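My job is sorting toys. Yes, really! I work at Drovside, where we take in soft toys that people have grown out of, check them over, wash them, mend the ones that need it and send them off to new homes. When I started, every bit of that was done by hand. Now part of it is being handed over to a robot, and kids who visit us always have a million questions about that (usually starting with "is it going to take your job?"), so I've written down what I tell them.

## What does a toy sorter do all day?

Picture a mountain of teddies. You take one off the top, turn it over, check the seams, squeeze the tummy for anything hard, and put it in the right bin: wash, mend, or sorry-you're-too-far-gone. Then you do it again. On a busy morning I used to do that for hours, and by lunch my wrists were sore and I'd stopped noticing whether I was holding a bear or a bunny.

The checking is interesting. The picking up and putting down, over and over, is the boring bit. That's the bit we wanted help with.

## Why is picking up a teddy so hard?

It isn't hard for you. You've been grabbing things since you were a baby! But think about what your fingers know. They know a floppy ear will bend. They know how tightly to hold something squishy so it doesn't slip, and where the middle of it is even when it's all fluff.

A robot starts out knowing none of that. A metal box is easy for it, because a box is the same shape every time you pick it up. A plush toy changes shape as soon as you touch it. Our robot's name is Keter, and the first toy it ever tried for was a long-legged giraffe. It got a very good grip on the tablecloth.

## So we show it

Somebody has to teach Keter, and that somebody is us. We use a gripper you hold in your own hands. It has two jaws with blue pads on the ends, and when you close them on a toy, you're doing the job the way a robot would have to do it, with two "fingers" instead of five. While we work, a camera on the gripper sees what the jaws are doing. Later on, Keter practises from what was recorded.

Getting a good hold on a fluffy one takes some thought. I like to go in at the neck, just under the head, with one pad on each side. Long ears can stick out wherever they please as long as they stay clear of the pads.

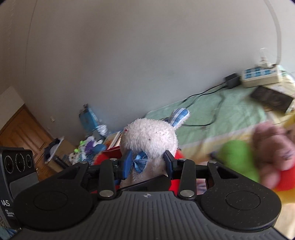
## Isn't one good grab enough?

Nope! If I only ever showed Keter one toy in one spot, it would learn about one toy in one spot. So we mix them up. We lay toys on their sides, lean them on each other, and swap the big ones for little ones. Tae-yang Cha, who sits across from me, does 50 grabs before his tea break and then complains about his thumb.

We make mistakes as well. Sometimes I squeeze too early and catch nothing but air. Rin Hirose looks after the recordings, and she goes through them to decide which ones are useful for practice and which ones get left out.

Smooth toys and fuzzy toys need different handling too. A fuzzy one gives the pads something to hang on to. A smooth, round one likes to scoot away, so you open the jaws nice and wide and come at it slowly.
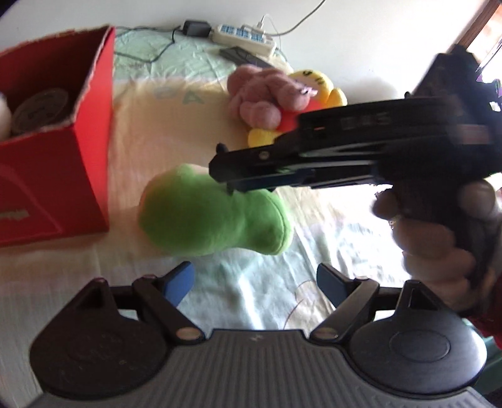

**Wakana Iwasaki**

Okay, back to the big question.

## Did the robot take anybody's job?

There were 13 of us on the sorting tables before Keter, and there are still 13 of us at Drovside. But our jobs have changed, and I'd be fibbing if I said everyone was thrilled. Chie Ishida had sorted toys for nearly 15 years and she was very fast, and proud of it. She told our boss that she didn't want to spend her days teaching a machine to be slow. Fair enough! She runs the mending bench now, with six sewing machines and a drawer of spare eyes, and she's asked for a seventh.

At some workplaces it goes differently. A machine arrives and there are fewer jobs afterward, and that's rough on the people who worked there. So it's a good thing to ask about whenever somebody shows you a shiny new robot. Who did this before? What are they doing now? Did anyone ask them?

At our place they did ask us, and we said no to a few things. Keter doesn't decide which toys are too far gone. A person does that. Keter can lift a raggedy old rabbit into a bin, but it has no clue that a kid might love it best because one ear is chewed.

## Try it at home

Grab a pair of kitchen tongs (ask first) and a few stuffed animals. Now move them from the bed to a box using only the tongs.

- Which one was the easiest? Was it the biggest, or the fuzziest?
- Can you pick up the same toy three different ways?
- What happens if you grab it by the foot?

Then try explaining to someone else how you did it, using words only and no pointing. My nephew lasted about a minute before he started waving his arms!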